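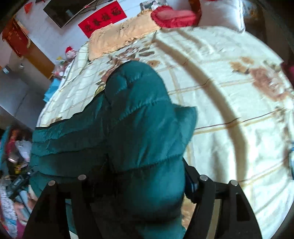 Teal puffer on the flowered quilt, gripper just above it

OK so, thread about how I lost most of a week to a puffer jacket. We've been doing jacket folding with the hand-held grippers for the Juleo project, and the arm we trained on it started doing something scary.

It would reach for the jacket, get there fine, and then just keep squeezing. Fingers clamped all the way down with the motors straining until the current limit kicked in. It tripped 4 times in one morning and the last time I hit the stop button myself because I did not like the sound!!

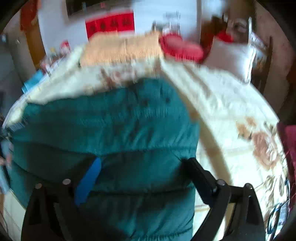 Ivone Peixoto

First guess was the model. Wrong. Second guess was the arm, so I swapped the finger motors (an entire afternoon, my knuckles are a mess). Also wrong.

Then I finally did the boring thing and plotted finger width for every take. We had 540 takes in the batch and more than 300 of them said the right-hand gripper was fully closed. While holding a puffer jacket. Which is basically a bag of air, sure, but it's not THAT thin. 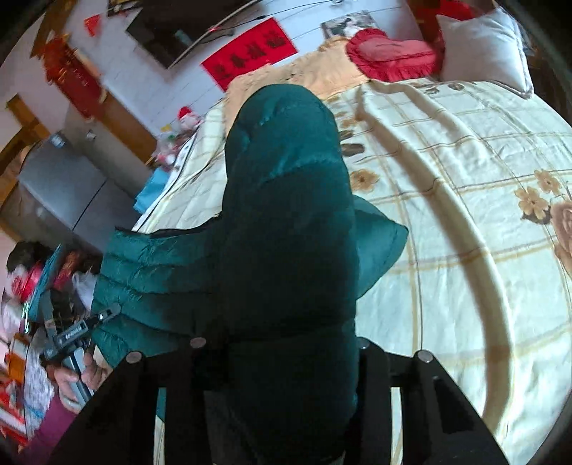 The width reading drops to zero as soon as the fingers get past about halfway. Some update to Grarneo, our logging software, had put back an old calibration file for one gripper and left the other one alone. So the left hand was telling the truth and the right hand was lying, and the arm learned from both.

Thin stuff like T-shirts never showed it, by the way. You're nearly at zero with those anyway, so the folds looked great and we all went home happy.
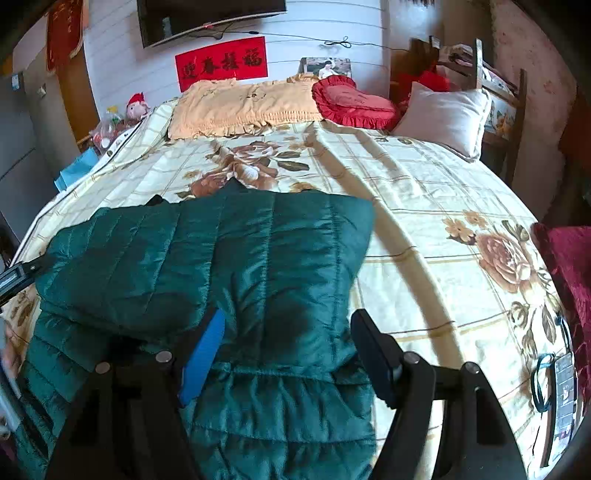
What we changed: each gripper now has to close on a block of known width before a session, and if the number's off it won't record. Takes maybe a minute - I complained about it for longer than that.

The arm also has a hard force cap on the fingers now, separate from whatever the model wants. Should've been there from day one, that one's on me.

Bad takes are pulled and we're redoing them, starting with the puffy stuff. If you're on Grarneo with two grippers, go check your calibration dates tonight please.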